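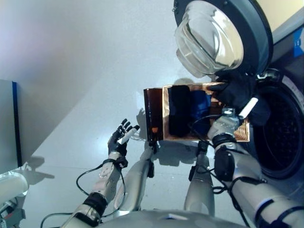
*Severin Gasser, May 19, 2021*

Laundry again. I have now heard the case for rolling from three different people and I still don't buy it. You roll a shirt, you lay it in a tray beside the next one, you carry the tray to the machine, and then the machine unrolls the lot in the first minute and ties it in a knot. What was the rolling for? Esteban says it keeps the load tidy. Tidy for whom?

The door on the washer bothers me too. It sticks out a long way when it's open, a great glass bowl of a thing, and anything black you hang near the opening vanishes against the drum. I lost a sock that way in the Trostell flat and blamed the neighbours for 2 weeks.

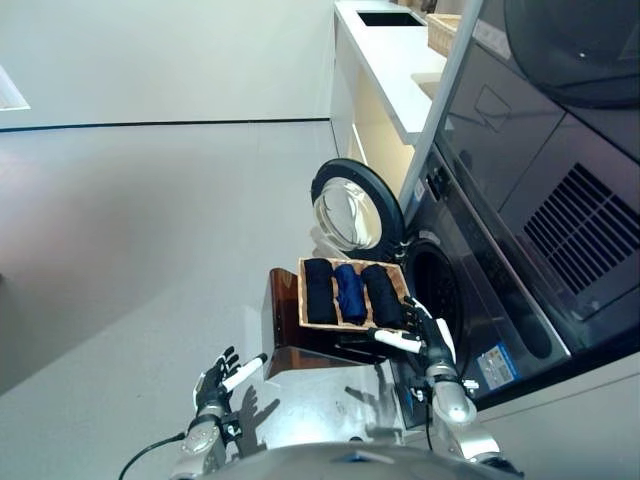

**Grirnville House, Laundry and Linen Team**

Black, blue, black. That is the wash they settled on, all three rolled up tight and side by side. I asked whether the blue would run. "It never has," which is what people say before it does. I'd have kept it apart, but I was told I fuss.

The little brown stool I will admit is useful. My back is better for not bending to the floor, and it's about the right height for the drum. Still far too shiny for a laundry – one splash of softener and you'd be wiping it all evening.
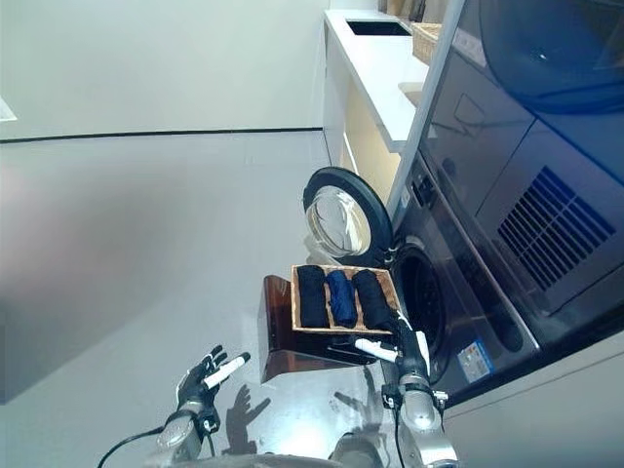
And the tray sits on it well enough, I suppose, though I don't trust anything resting on a polished top. Distemer wants us all doing it this way by July. We'll see. Eight loads a day, each one rolled by hand first? I give it a fortnight.

Must buy pegs.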